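The Clarkine Table: Fitting a Shared Work Surface to Small Jobs
Project report, Design Studio 2434, Drunville
Team Asfaw

What we wanted to find out

Our studio building has plenty of big tables and hardly any that people like to use for small work. We mean the fiddly stuff: fixing a page of notes, sorting supplies, taking something apart to see how it goes together. The Clarkine table was our attempt to figure out what makes a surface good for that, and we had a great time with it.

We set the table up in Room 517 and kept a log of every session, which came to 555 minutes by the last Friday. People wrote down what they brought, what they did, and anything that bugged them.

The surface

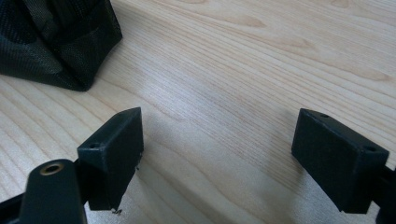
We argued about the top longer than anything else. Two of us wanted a dark gray finish because it hides marks, and the rest wanted pale wood because it hides nothing. Pale wood won, and we're glad! Small things are so much easier to find on it. A black bag set down on the blond grain has an outline you can pick out from across the room, and so does a dropped screw. The trade-off is glare. The finish is a little glossy, so light coming across the middle can wash the grain out almost to white. Several log entries mention shifting a chair to get away from it.

We rounded the corners after reading the Curnelitz handout on edges in shared rooms. Everybody who leaned on a corner thanked us for it.

Room for cables and parts

The most demanding job we planned for was electronics work. It needs space for a long housing at one side, a smaller part at the other, and clear wood between them so they don't get mixed up. Cables are the real test. The grommet hole sits near the far edge, which is handy for a lamp, but a cable on something you're holding tends to drop over the nearest side of the table instead. We'd like a second hole closer in, or maybe a shallow notch in the edge.
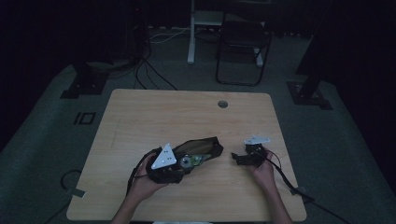 Keeping supplies on the table

Our first plan was a hard tray with dividers. It looked terrific in the drawing and took up way too much wood. We switched to a soft pouch that can be pushed into a corner, and the complaints about elbow room stopped within a day.

Mesh was our favorite fabric for this. It folds into whatever space is left over, and its weight keeps it put - at least on a flat top like ours.

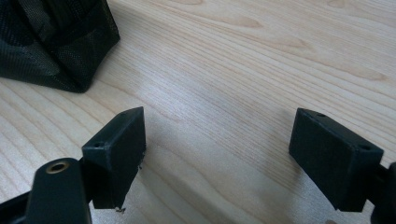 Figure 3. Dark mesh pouch at the side of the tabletop.

One problem we haven't solved is color. Ours is so dark a green that people logged it as black, and they had trouble telling it from other dark bags. A bright zipper pull or a tag would probably do it.

A favorite from the supplies

We asked everyone to name the item they enjoyed using most, and the correction tape was a surprise hit. The smoky see-through shell lets you look right in at the green spool, the big silvery roll, and the ring of gear teeth around it. Half the fun is working out how the parts drive each other. We ended up sketching it for our mechanisms page, lime-green tip and all. 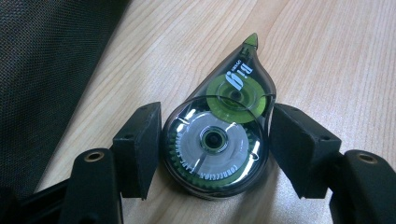
What we would change next

Cut the gloss on the top first, then add the second cable hole. We also want to try the table at a standing height, with the same log sheet and a longer run in December. The pouch stays. The tray is in the scrap bin, and its dividers are already holding up somebody else's model.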